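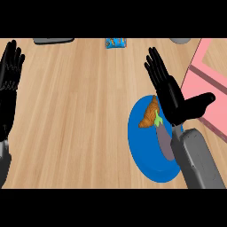 Issue #55

Lock screen reply box vanishes after the keyboard opens

Opened by Wajid Khattak, 24 September 2019

Hi all! I've been using Visero for two weeks now and I love it (being able to answer a message from the lock screen without going into the app is such a treat), but I've got a daft problem. I pull down the notification, tap Reply, the keyboard slides up, and then the reply box just goes. The keyboard stays. I can type away and hear the clicks, but there's nowhere for the words to land.

Happens with Messages every time. With the mail app it's more like one go in 4.

What I've tried so far:

Restarted the phone. No change.
Took Visero off and put it back on again from the Hostero repo. Fine for one message, then the same thing.
Turned off the dark keyboard. No change.
Switched the language from English to Urdu and back, as I'd seen somebody suggest that in an old thread. It did make the box flash up for a second, which got my hopes up!

I've also got Okness installed for the bigger notification text. I haven't touched that yet because my eyes are terrible and I'd miss it.

Halyna Horobets wrote:
Hi Wajid, what text size have you got set in Okness? And could you try it with Okness switched off, just for one message? You needn't remove it, there's a switch at the top of its settings page.

Wajid Khattak wrote:
Text size is 20. Right, I've switched it off, squinted my way through a chat with my brother, and the box stayed put the whole time. Switched it back on and it went again on the first reply. So it's those two not getting along, I suppose?

Halyna Horobets wrote:
Looks that way. The box gets pushed down behind the keyboard when the text is too tall. Try 16 for now and leave Okness on. Fabrice is looking at the layout code and hopes to have a fix in the October update.

Wajid Khattak wrote:
16 works! A bit small for me but I can live with it till October (I've dug my reading glasses out). Mail is behaving as well. Please leave this open and I'll try 20 again when the update lands.

Labels: layout, lock screen
Status: open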